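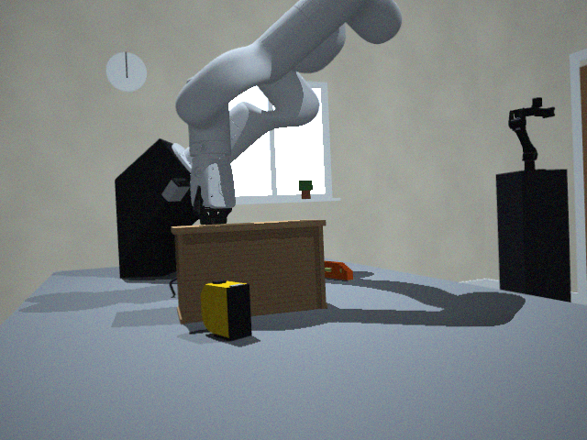

住宅用収納「容量3割増」に根拠あるか　Tulenumの新シリーズ、測り方に疑問の声

家具・収納用品を手がけるTulenumが9月に売り出した収納シリーズ「Arain」が、売り場で目立つ場所を占めている。うたい文句は「同じ床面積で収納力30%アップ」。狭い賃貸住宅に暮らす人には魅力的に響く数字だが、何と比べて30%なのかを確かめようとすると、話は急にあいまいになる。

同社の商品ページを下までたどると、小さな文字で「当社従来品との比較、当社基準による」とある。従来品がどの製品を指すのかは書かれていない。本紙が問い合わせたところ、広報窓口からは「複数の旧製品の平均値をもとに算出した」との回答があった。対象となった旧製品の名前と、それぞれの容量については「社内資料のため公表を控えている」という。

平均値という説明にも引っかかる。旧製品の中に極端に小さな箱が混じっていれば、平均はいくらでも下がる。比較相手を自分で選び、その中身を見せないまま出した数字を、店頭の一番大きな札に刷る。消費者がそれをうのみにする理由は見当たらない。

「Arain」は衣類や寝具をしまう箱型収納を中心に、大、中、小の3サイズで構成される。最大サイズの表示容量は786リットル。積み重ねて使うことを前提に設計されており、専用の連結金具は別売りである。金具を使わずに積んだ場合の転倒については保証の対象外とされ、その旨は取扱説明書に記載がある。店頭の札にはない。

容量の測り方も一様ではない。収納家具の「容量」には、外寸から求めたもの、内寸から求めたもの、実際に物を入れて測ったものなどがあり、どれを使うかで数字はかなり動く。板の厚み、ふたの裏の補強材、引き出しのレールといった部分は、外寸で計算すれば存在しないも同然になる。786リットルがどの方法によるものかを尋ねると、同社の回答は「設計上の最大値」だった。設計上の最大値という言葉が内寸を指すのか、ふたを開けた状態で縁まで詰めた量を指すのか、再度の質問には期日までに返答がなかった。

競合のTrundeoは、同じ時期に発売した箱型収納で容量表示そのものをやめ、内寸だけを縦、横、高さで示す方式に切り替えた。同社は「お客様が手持ちの物に合わせて判断しやすいようにした」と説明する。一見誠実な対応だが、こちらも手放しでは評価しにくい。内寸表示は最も広い箇所の数字で、底に向かって狭まる形の製品では、底面の寸法がわからない。店で現物を前にしても、ふたがテープで留められていて中をのぞけない売り場があった。

市内の量販店で話を聞いた買い物客の反応は割れていた。冬布団をしまう箱を探していたという女性は「30%と書いてあれば、やっぱりそっちを手に取る。測って比べたことはない」と話す。一方、引っ越しを控えた男性は、巻き尺を持参していた。前の住まいで買った収納が表示どおりに押し入れへ入らず、ふたの取っ手の出っ張り分だけ扉が閉まらなかったのだという。「数字は信じない。自分で測る」

売り場の担当者によれば、購入後の苦情で多いのは容量不足よりも設置場所に関するものだという。箱は入ったがふたが開かない、引き戸の桟に当たる、幅木の分だけ壁から浮く。いずれもリットル表示からは読み取れない。それでも札の一番上に来るのは容量であり、「お客様に最初に聞かれるのがそこなので」と担当者は言う。聞かれるから大きく書くのか、大きく書いてあるから聞かれるのか。

住宅関連の調査を手がけるVirkiderは、収納用品の表示について利用者への聞き取りを続けている。同社の担当部署は取材に対し、「容量の数字を購入の決め手に挙げる人は多いが、購入後にその数字を覚えている人は少ない」と答えた。ただし同社はメーカーからの受託調査も行っており、今回の聞き取りの費用をどこが負担しているかは明らかにしていない。結果の公表時期も「調整中」とのことで、この発言をどこまで割り引いて受け取るべきかは判断が難しい。

そもそも、収納が増えれば部屋が片づくという前提にも、異論の余地がある。取材した片づけ相談の窓口では、相談に来る人の多くがすでに収納用品を余るほど持っているという。箱の中に空の箱が入っている家もある。相談員は「買い足す前に、今ある箱のふたを全部開けてみてほしい」と勧めていた。もっとも、この窓口も有料の訪問サービスを案内しており、箱を売る側と売らない側のどちらにもそれぞれの商売がある。

価格にも触れておく。「Arain」の最大サイズは、同社の旧シリーズで一番大きかった製品より高い。値上げ幅について同社は「素材と物流費の上昇を反映した」と説明するが、容量あたりの価格で見れば割安になったとも強調する。その計算の分母に使われているのが、例の「設計上の最大値」である。分母の測り方がわからない以上、割安かどうかも確かめようがない。連結金具の代金も、この計算には含まれていない。

業界には容量の表示方法をそろえようという話もあるが、進み方は遅い。ある小売り関係者は、統一の必要性は各社とも認めているとしたうえで、「自社に有利な測り方を先に手放したい会社はない」と打ち明ける。表示をそろえた結果、店頭の数字が軒並み小さくなれば、製品が縮んだように受け取られかねないという心配もあるようだ。

Tulenumは、商品ページの注記について「わかりやすい表現への見直しを検討する」としている。見直しの時期と、店頭の札を差し替えるかどうかは未定。比較に使った旧製品の一覧を公表する考えがあるかとの質問には、「現時点で予定はない」と回答した。

購入を考えている人は、店頭で内寸を測らせてもらえるかを尋ねるのが早い。今回訪ねた3店舗のうち、その場で応じたのは1店舗、在庫の箱を開けられないとして断ったのが1店舗、残る1店舗では担当者が不在だった。通販で買う場合は、返品時の送料を誰が負担するかも確認しておきたい。「Arain」の場合、組み立て後の返品は受け付けていない。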